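Vallberg settles on zone entries as Herrera returns

By Renata Farías

VALLBERG, 13 March 2018 – Leandro Herrera will center the second line when Vallberg opens its best-of-five series at Surach, and the coaching staff has changed how that line carries the puck into the offensive zone.

Herrera missed the final weeks of the regular season with a high ankle sprain. He skated in full practices twice before being cleared and took contact in both. Head coach Fulgencio Maldonado said the center's ice time would be held down in the opener and reviewed after that.

"He'll get regular shifts at even strength," Maldonado said. "He won't kill penalties in game one. After that, we look at how he recovers."
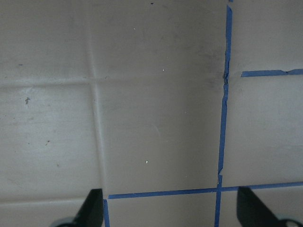

Change on the entry

Vallberg dumped the puck in on most of its rushes through January. Maldonado's staff reviewed the video and found the team was losing too many of the races that followed, mainly on the left side, where Surach's defensemen turn early and get the first touch.

The second line now enters with a wide carry and a late middle drive. The winger takes the puck over the line along the boards, the center goes hard to the net, and the weak-side winger holds at the top of the circle. If the lane closes, the puck goes back to the trailing defenseman instead of deep.

Wenceslao Villalba, the right wing on that line, said the timing was the difficult part. The middle driver has to stay onside without slowing down, and the line was called offside repeatedly when it first tried the play in games.
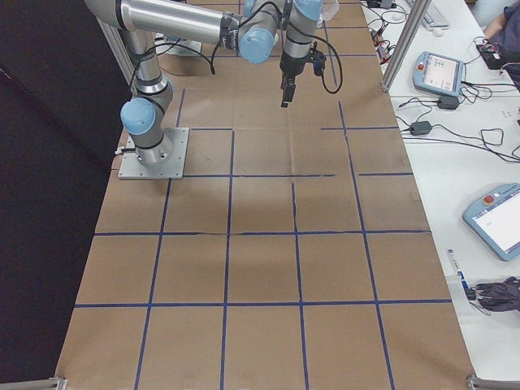 Villalba finished the season with 156 shots on goal, the most on the team. He played the last stretch with Bautista Farías in the middle. Farías moves back to the third line with Herrera available, and will keep his place on the second power-play unit.

Surach is likely to answer with its one-three-one, which it used in the last two meetings. The setup leaves a single forechecker high and puts three players across the neutral zone. It gives up the outside and protects the middle – the area Vallberg wants its center to drive through.

"They'll let us have the boards," Villalba said. "We have to be quick enough that it costs them."
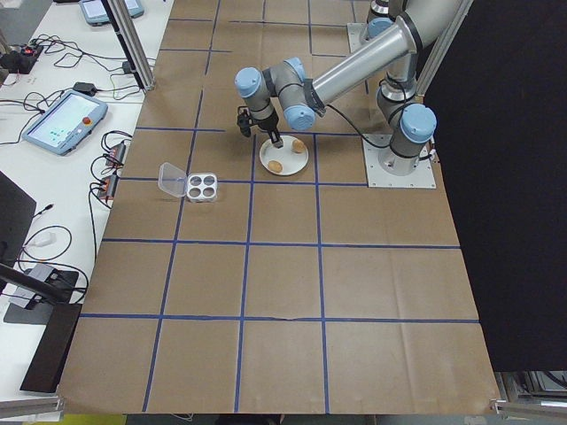 In goal, Vallberg has not named a starter. Both goaltenders practiced in full, and Maldonado said he would tell them the night before the game. Surach will have the last line change in the first two games and is expected to match its top defense pair against Herrera.

The series moves to the Bustos rink for game three. Capacity there is 3000, and almost 300 standing places remain on sale at the box office. The winner plays Fivcombe, which had a bye through the first round.

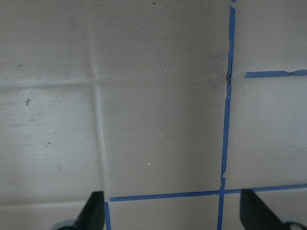 Page 277

Series notes: Overtime periods are 20 minutes, five skaters a side, until a goal is scored. Rosters are fixed at the first face-off of the series, apart from emergency goaltenders. Game four, if needed, is also at Bustos, and game five would be at Surach.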